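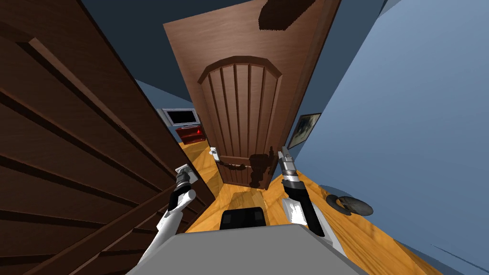 Simulated door task, robot's viewpoint: both grippers at the lower half of the door, one on each side of the dark latch hardware.

Running the door-opening demonstration for visitors

This page covers how to set up and present the simulated door task at an open day. It assumes the simulator is already installed on the demonstration machine and that the presenter has driven the two-armed robot at least once. The procedure was written for the February open day at Seltik and has been revised since by Riku Hirano and Cúc Hoàng.

What you need

One workstation with the door scene loaded
One large display facing the visitors
One smaller display for the operator
The pair of hand controllers
A keyboard within reach of the presenter
The printed reset card

The demonstration needs two people. The operator drives the arms and does not talk to visitors. The presenter talks and watches the clock. Swap roles between groups if you wish, but not during a run.

Before the doors open

1. Start the workstation and load the scene from the Grorkex launcher. Use the saved scene marked "open day". The development scene has physics settings that change without notice.

2. Check that the robot's own view appears on the large display. The door should be near the middle, with both arms coming up from the bottom of the picture. The view is steeply tilted. Leave it tilted. The operator works from this same view, and correcting it on one screen only makes the commentary hard to match to the movement.

3. Move each arm through its full range, one at a time. Watch for lag between the hand controller and the arm on screen. If the delay is noticeable, close every other program and check again.

4. Open and close each gripper on nothing. Both should reach fully open and fully closed. A gripper that stops short usually means the controller was switched on while the trigger was held. Switch it off, release the trigger and switch it on again.

5. Do one complete run with no audience. Save the log under the operator's initials.

Group size and timing

Keep groups to 9 visitors or fewer. With more than that, those at the back cannot see the grippers against the door. Allow 20 minutes per group, including questions. The run itself takes around 5 minutes when a person drives it, and less when the recorded policy is used.

Tuấn Diệp keeps the visitor list and sends groups through from reception. Tell him straight away if a run overspills, as the next group will otherwise be waiting in the corridor.

Presenting the run

1. Introduce the task in one sentence: the robot has to release a latch and open a door. Do not begin with the software.

2. Point out the door and the hardware on it. The dark latch assembly sits low on the door as seen on screen, and the small pale plate is at its left edge. Visitors tend to look at the television and the red cabinet in the room beyond, so name the parts of the door early.

3. Ask the operator to bring both grippers up to the door and hold them there, one on each side of the latch hardware. Wait until the arms have settled. This is a good moment to explain that every contact in the run is calculated, and that the shadow cast by the hardware is the operator's main clue to depth.

4. Ask the operator to close the right gripper on the hardware. The left arm should stay still for now. If both move together, visitors cannot tell which one is doing the work.

5. Once the grip is firm, have the operator work the latch slowly. A quick movement here will often make the gripper slip off, and regaining the hold takes longer than doing it slowly in the first place.

6. Move the left arm in to steady the door while the right pulls. Describe what each arm is for before it moves.

7. Stop when the door is clearly open. There is no need to drive the robot through it. The base is not under controller input in the open day scene.

If the grip fails

Allow four attempts. After the fourth, reset the scene and carry on with the recorded policy. Say plainly that the grip failed. Visitors at the last session asked more questions about failed grips than about successful ones, and Jitendra Kaushik now sets aside part of the talk for them.

Common causes:

Gripper closes in front of the hardware. The operator has misjudged depth. Back off, line the fingertips up with the shadow on the door, and approach again.

Gripper closes but the latch does not move. The wrist is probably turned too far. Open the gripper, rotate the wrist back to neutral and retry.

Arm shakes on contact. The approach was too fast, or the hand controller is being held at full stretch. The operator should step closer and reset their own stance.

Arm passes through the door. The wrong scene is loaded. End the run and return to the launcher.

Resetting between groups

Press the reset key once and wait for the door to close and the arms to return to the start pose. Pressing it twice reloads the whole scene, which takes several minutes on the Eletti workstation. Check the robot's view again before calling in the next group. Put the hand controllers back on charge even for a short gap.

Letting visitors drive

Offer this only at the end of a session, and to one person at a time. Turn on the speed limit from the operator's display first. Give the visitor the right arm only and let the operator keep the left. Most people can reach the latch with a little coaching. Younger visitors may need the wrist strap shortened.

After the last group

Export the logs and copy them to the Lâm shared drive, in the open day folder. Note any failed run by its log name, with a line on the cause if you know it. Hòa Đào goes through these before the scene is changed for the next session. Shut down the workstation from the launcher menu and leave the reset card clipped to the operator's display.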